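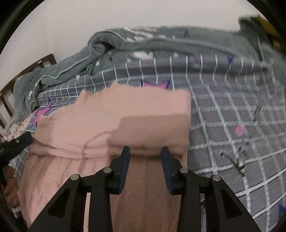
From: Babita Tripathi
To: Kingi Crossing discussion list
Date: March 9, 2020
Subject: Re: [kingi] Did the assembly vote mean what I think it meant?

Hi Yogesh, hi everybody,

I was going to answer this over the weekend and then my sister came to stay, so here I am on a work night with cold tea and too many tabs open. I'll put my answers between your paragraphs and then ramble at the bottom.

Yogesh Malhotra wrote:

> I've read three news reports on the vote about the Kingi crossing
> and I'm more confused than before I started. One says the agreement
> with Motari has been ratified. One says it has been "approved in
> principle." The third says it goes back to the foreign affairs
> panel. They can't all be right, can they?

They sort of can! The Hutari assembly voted on two things that afternoon and most of the reporters squashed them together. The first was the agreement itself, meaning the text the two foreign ministers signed last year, and that passed. The second was the schedule attached to it, where all the practical stuff lives (opening hours, which trucks, who pays for the road, what papers you need). That one was sent back to the panel. So there is an agreement and it's approved, but the part that tells a border guard what to do when you walk up to him with your passport doesn't exist yet.

The "approved in principle" wording comes from the speaker's office and I think it's just sloppy. There is no such category in the standing orders. I looked. Shivam Sisodia will correct me if I'm wrong, he usually does.

> Also, what was the count? I have seen 99 in favor and I have seen
> a much lower number.

99 is right for the agreement. The assembly has 109 members, so that's a big majority, and a good many of the opposition people went along with it. The lower number is the vote on the schedule, where the northern members peeled off as a bloc. I don't have the full roll for that one. The clerk's page had it up on Thursday night and then the link went dead, and I stupidly hadn't saved it. If anybody did, please send it to the list.

> My cousin in Motari says their government considers the whole
> thing finished and is already talking about opening the crossing
> this spring. Is that realistic?

No, I don't think so, and I'd tell your cousin not to book anything. Motari's cabinet can put an agreement like this into force by decree, so from their side it IS finished. They printed it in their gazette and that was that. Hutari has to pass the schedule and then publish it for comment, and the comment period can't start while the assembly is in recess. I can't see how you get all of that done before summer. Sieglinde Kohlhase, who worked on the old rail treaty and knows this better than any of us, told me she'd be surprised by anything before November. She also said she'd been wrong on the rail treaty by two years, so take that however you like.

> And what about the residents' permit? That's the only part my
> family cares about. My mother was born 8 miles from the line and
> has to go all the way around through the capital to visit her
> own brother.

I know. My aunt is in the same boat, and I get the phone calls about it. The residents' permit is in the schedule, article six in the draft I have, and it's a big part of what the northern members are upset about, though from what I can tell they don't object to the permit. They object to who issues it. The draft gives it to the interior ministry, with applications handled in the capital, and the northern districts want their own offices to do it. I have a lot of sympathy with that. If your mother has to go to the capital to get the card that saves her from going to the capital, what have we gained?

There's a second argument about whether "resident" covers people who were born in the border districts and moved away. The draft says habitual residence. That would let your mother in if she still lives up there but leave out most of the people on this list, me included. Brijesh Rathore asked about it at the meeting in Drudbridge last month and the consul gave him one of those long answers that you can't quote a single line from afterward. Brijesh, if you kept notes, could you post them? I only remember her saying "a flexible reading," and I wrote it down with a question mark.

> Is there anything we can usefully do from over here, or do we
> just wait?
>
> Yogesh

OK, so this is where I ramble.

The petition is still open. It had 1165 names when I looked this morning. It asks for two things, district offices for the permit and a birthplace rule next to the residence rule. I signed it. I do have one gripe, the English version and the original don't say quite the same thing in the second paragraph (the English says "demand," the original is closer to "request"), and when you're writing to panel members who are already touchy I'd go with the softer word. Whoever runs the page, can you fix it? I've written to the contact address twice.

The other thing is that the panel takes written statements, and it takes them from citizens abroad too. Hardly anyone uses this. You need your full name, your registration number from the consulate, and a page or less on the article you're writing about. Do name the article! When I sent one in on the fishing bill a few years ago I just wrote about "the bill" in general and it came back with a form letter saying it couldn't be assigned. A short statement from your mother, Yogesh, in her own words, about what that trip is like, would be worth ten from me. If she'd rather dictate it over the phone and have you type it up, that's allowed as long as she signs.

I'd stay off the question of the truck quota if you write. I know people here have strong feelings, and I have my own (I think Motari got the better end of it, and I think our side knew it when they signed). But the quota is in the main agreement, that's been voted, and the panel can't reopen it. A statement that spends half its page on trucks is going to land in the wrong pile.

About the rumor that came up in Shivam's message, that the northern bloc is trading its votes on the schedule for the port money in the budget. I've heard it too. I heard it from somebody who'd heard it from a staffer, and that's about as good as hearing it at the bus stop. The timing fits — the budget comes up in the same session — but the timing would fit whether it was true or not. I'd just ask that we don't put it in anything with the list's name on it.

One small correction to my own message from January, where I said the old customs house at Kingi was on the Motari side. It's on ours. Three people wrote to me privately about this and one of them was quite cross. The line goes along the stream behind it, and it's the parking area across the stream that belongs to Motari. Sorry! I've only been there once, I was nine, and I slept through most of it.

The Drudbridge group is meeting again at the library, upstairs room, same time as before. The consul won't be coming this time so we can talk properly. Sieglinde says she'll bring copies of the draft schedule with the articles marked, in both languages. If you want one and can't make it, write to me off the list and I'll mail it, but please include your address, last time I had four requests and two addresses.

And Yogesh, say hello to your mother from me. Tell her my aunt still has her baking dish.

Babita

--
You are receiving this because you subscribed to the Kingi Crossing discussion list. Replies go to the whole list. To switch to the weekly digest, send a blank message with the word DIGEST in the subject line.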